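**Soup left out overnight: bin it or eat it?**

**gallovgirl** · 2/20/22

Made a vat of leek and potato last night, went to bed, found it this morning on the hob with the lid on. Kitchen is 8 degrees at best, as the landlord regards heating as a rumour. Is it lunch or is it compost?

**Custódio Marinho**

Lunch. My grandmother left soup on the stove for the whole of January and buried three husbands.

**tully_36**

Custódio, you may want to read that back.

Bin it. Two hours is the usual advice, and a full pan with a lid on stays warm in the middle for ages, whatever your landlord is up to.

**Custódio Marinho**

They were old. It was a large pan. I stand by the soup.

**Chepkoech Temba**

I'm with tully. I did 41 covers a night at a café in Brurari and the rule was simple: if you have to ask, it goes. Boiling it again won't sort out everything that might have grown in it either. Next time, ladle it into wide shallow bowls so it cools quickly, then fridge.

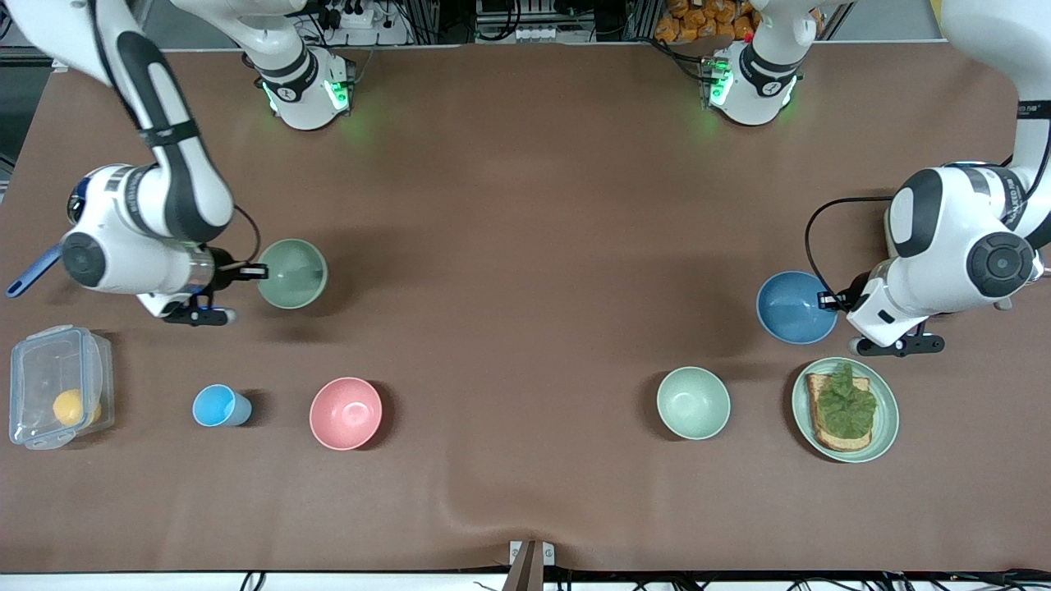 **gallovgirl**

Can I put it in the fridge while it's still a bit warm?

**Chepkoech Temba**

Once it's stopped steaming, put it straight in. A modern fridge will cope. Leave some space between the bowls and cover them when they're cold.

**leekofduty**

Disagree on the bowls. They take up the entire shelf and you end up storing the milk on the windowsill. Stand the pan in a sink of cold water and stir it now and then, like a civilised person.

**tully_36**

Some of us have washing up in the sink.

**leekofduty**

Since when, Christmas?

**gallovgirl**

Right, it's gone. That was 300 grams of decent cheddar, I'll have you know. Having toast.

**Custódio Marinho**

You put cheddar in leek and potato? Then it was already lost.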